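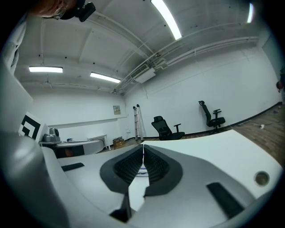
4.3 Dropped grasps and the pad wear claim

The supplier of our hand-held grippers, Zalden, puts most dropped grasps down to worn finger pads. We doubt it. Of 1,772 recorded demonstrations, 696 contained at least one drop, and the rate did not fall after Lamduan Noiphan fitted new pads to both units in October. If wear were the main cause, fresh pads should have helped.

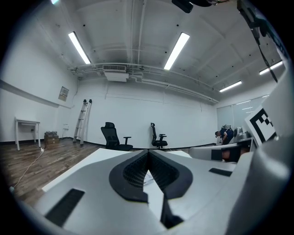
Figure 2. Hand-held gripper over the work table.

A second account, from the Meesuk group, blames bad pose tracking. It fits part of our data. Drops were more common in runs where the tracker lost its lock, but a lost lock can also follow a drop, and the logs do not show which came first. The marker is fixed beside the fingers (Figure 2), and a small tilt of the card may be enough to shift the estimated pose. We have not measured this. Nor do we know how much grip comes from the textured inner faces of the V-shaped pad when the item is a thin one, such as a sheet of paper lying on the table — the Prollstead tests used only solid blocks. We therefore treat both accounts as unproven, and the 100 drops we labeled by hand are reported without a cause.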